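Arbeitsplatz für einen Tischroboter planen: Bedarf, Budget, Bestellung

Diese Anleitung richtet sich an Werkstätten und Lehrlabore, die einen ersten Arbeitsplatz mit kleinem Roboterarm für Greif- und Schiebeaufgaben einrichten. Sie behandelt Auswahl und Kalkulation. Inbetriebnahme und Programmierung sind im Teil 2 beschrieben.

Schritt 1: Aufgabe festlegen

Vor der ersten Anfrage bei einem Lieferanten wird die Aufgabe schriftlich fixiert. Anzugeben sind Abmessungen und Gewicht der Werkstücke, die Lage im Arbeitsraum, die geforderte Wiederholgenauigkeit und die Art des Kontakts (greifen, schieben, drücken). Wer nur schieben und antippen will, kommt oft mit einem starren Stößel am Flansch aus und kann den Greifer in die zweite Beschaffungsrunde verlegen. Das Angebot sollte den Greifer trotzdem als Option ausweisen, einschließlich Kabelsatz und Flanschadapter.

Für die Traglast zählt das Gewicht von Werkstück und Werkzeug zusammen. Bei 500 g Nutzlast am Flansch bleibt nach Abzug eines elektrischen Greifers in vielen Fällen zu wenig übrig.

Schritt 2: Tisch und Aufspannung

Der Tisch wird in der Kalkulation regelmäßig zu niedrig angesetzt. Ein Möbeltisch schwingt bei schnellen Bewegungen mit, und jede Umstellung des Arms erfordert neue Bohrungen. Eine Metallplatte mit durchgehendem Lochraster erlaubt das Versetzen von Arm, Kamerahalter und Anschlägen ohne Nacharbeit. Zu prüfen sind:

Rastermaß und Lochdurchmesser, passend zum Fußflansch des Arms
Durchgangsloch oder Gewinde
Ebenheit laut Datenblatt
Höhe der Arbeitsfläche einschließlich Auflage

Unsere Platte stammt von Prakach. Der Fußflansch des Arms passte nicht auf das Raster, weshalb eine Adapterplatte nachbestellt werden musste. Die Lieferzeit verlängerte sich dadurch bis in den Juni. Eine Maßzeichnung des Flansches gehört deshalb bereits in die Anfrage.

Schritt 3: Auflage und Übungsteile

Auf dem Lochblech kippen kleine Teile an den Lochkanten. Abhilfe schafft eine glatte Auflage. Ein verleimtes Holzbrett genügt, sofern es eben ist und gegen Verrutschen gesichert wird. Als Übungsteile eignen sich Kunststoffklötze mit unterschiedlichen Grundflächen und deutlich getrennten Farben. Runde und eckige Formen verhalten sich beim Schieben verschieden, was für die Beurteilung einer Steuerung nützlich ist. Beides läuft unter Verbrauchsmaterial und braucht kein Angebot.

Schritt 4: Budget aufteilen

Bewährt hat sich eine Obergrenze von 60 Prozent der Gesamtsumme für Arm und Steuerung. Der Rest verteilt sich auf Tisch, Aufspannung, Werkzeug, Rechner, Not-Halt, Schutzmaßnahmen und Ersatzteile. Schulung und Risikobeurteilung werden als eigene Positionen geführt, auch wenn sie intern erbracht werden.

Schritt 5: Angebote vergleichen

Wir haben Angebote von Moltcombe und Võ nebeneinandergelegt. Der Listenpreis des Arms war bei Võ niedriger, die Steuerungssoftware jedoch nur als Jahreslizenz enthalten. Über eine Nutzungsdauer von mehreren Jahren kehrte sich das Verhältnis um. In den Vergleich gehören mindestens Gewährleistung (bei uns gefordert: 24 Monate), Lizenzmodell, Reaktionszeit im Servicefall, Versandkosten bei Rücksendung und Verfügbarkeit von Getrieben und Kabeln.

Schritt 6: Abnahme vereinbaren

Die Abnahme erfolgt mit den eigenen Teilen auf dem eigenen Tisch. Das Prüfprogramm fährt jede Teileform mehrfach an, mit Kontakt von oben und von der Seite. Die Schlussrate wird erst nach bestandenem Lauf freigegeben.
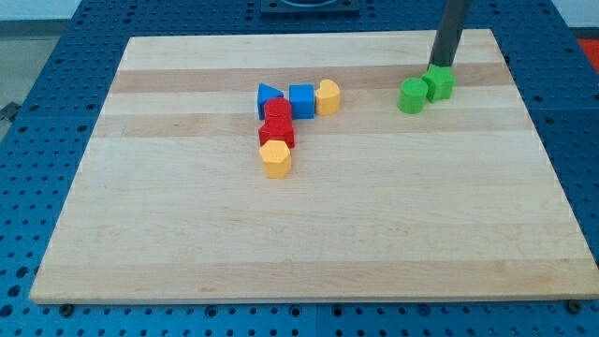

Kommentar von Nustville: Zu Schritt 4 eine Ergänzung. Bei uns fehlte der Posten für die Elektroinstallation komplett, am Ende musste ein eigener Stromkreis gelegt werden, und das Geld kam aus den Ersatzteilen. Würde ich vor der Bestellung mit der Haustechnik klären. Gilt die Obergrenze bei euch mit oder ohne Softwarelizenz?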